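Trutthorpe Ferry Riders Left Behind 2,774 Things Last Year, and Most of Them Are Still Here

TRUTTHORPE – The lost property office at the Trutthorpe ferry landing will hold its first public sale in December, after a yearly count confirmed what anyone who has tried to open the office door already suspected.

Riders on the crossing to Zurkorham left 2,774 items on board over the past 12 months, according to Saragih, the company that runs the boats. Of those, 2,261 were never claimed. The company has described this as "a storage challenge." The office is the size of a one-car garage and used to be one.

Umbrellas lead the list, as they do everywhere, with 442 turned in. The crossing takes 25 minutes and the passenger deck has a roof, which seems to be long enough and dry enough for people to forget that it was raining when they got on. Black is the most common color. The office stopped asking callers to describe their umbrella by color last spring, and now asks about the handle.

After umbrellas come single gloves, reading glasses, water bottles, and a category the report calls "food, sealed." There is no category for food that was not sealed. Saragih says this is handled by the crew.

The rest of the list is harder to sort. It includes a left ski boot, a framed diploma in hotel management, two wedding cakes' worth of plastic pillars, a full set of encyclopedias missing the letter M, and a tuba. The tuba has been claimed twice, by different people, and neither came back with the paperwork.

Under the current rules, an item is held for 90 days, after which Saragih may give it away, sell it or throw it out. For years the company did none of these, on the theory that somebody might still call. A few did. One rider phoned in the spring about a raincoat left behind on a boat that has since been retired and turned into a restaurant. The raincoat was found in under an hour, a result the company mentions three times in its report.

The town council began asking questions when Saragih requested the use of a second garage. Council members wondered why a company that moves people across the water for a living could not move a pile of scarves out the door. The discussion lasted most of an evening and ended in a vote to let the company hold a sale, provided it does not take place on the loading ramp, where a previous event, a chowder tasting, delayed the 4:15 boat.
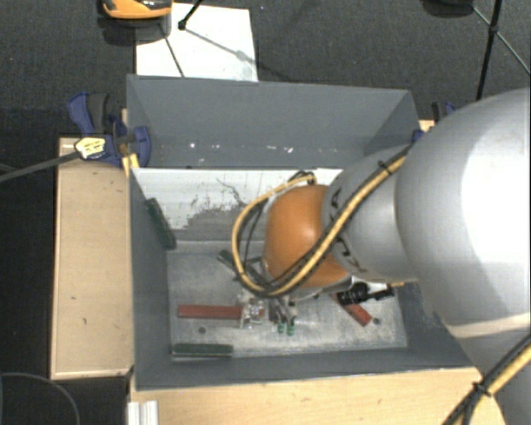
A gray bin with sloping sides. Chips show low on the far wall.

Sorting is under way. Shoppers will pay 10 dollars to fill a bag, with larger items priced separately. The bag will be provided, and the report devotes a full page to what counts as full. Items may not rise above the handles. Umbrellas may stick out, but only umbrellas, and only three to a bag. A walking stick is not an umbrella for these purposes, a point that was apparently raised in writing.

Phones, wallets, keys and anything with a name on it will be kept out of the sale and held for another year. That leaves the question of the diploma, which has a name on it but has also been on the office wall so long that staff have become fond of it. It will stay up for now.

Proceeds will go toward new benches at the landing. The current benches were installed by Trestetti, a furniture maker whose design placed a narrow gap between the seat and the back. The gap was meant to let rainwater drain. It is also exactly wide enough for a pair of glasses, and the report traces nearly a third of the eyewear found on shore to it. Trestetti has offered a redesigned model with a smaller gap. Saragih is said to be considering a bench with no gap at all and a puddle.

Across the water, Zurkorham is watching with interest and some resentment. The ferry spends an equal amount of time at both docks, but all lost property goes to Trutthorpe, under an agreement signed when Zurkorham's dock had no building with a lock. It has had one for years. Town officials there have suggested that half of the money should follow half of the umbrellas. Trutthorpe has replied that it would be happy to send over half of the umbrellas.

Riders, meanwhile, have been asked to check their seats before leaving the boat. A recorded announcement to this effect has been playing since summer, in a calm voice, just before docking. The number of lost items rose slightly in the first month it was used. Saragih believes people were standing up to listen to it and walking off without sitting down again. The message has been moved to the middle of the crossing, and the early results are described as mixed.

Anyone who thinks they may own something at the office can still claim it before the sale. Callers should have the approximate time of the crossing ready, along with a description of the item that goes beyond "dark" or "sort of medium." Proof of ownership is helpful but not required, except in the case of the tuba.

Doors open at 9 a.m., in the parking lot behind the landing. If it rains, the sale will go ahead, and Saragih says there will be umbrellas.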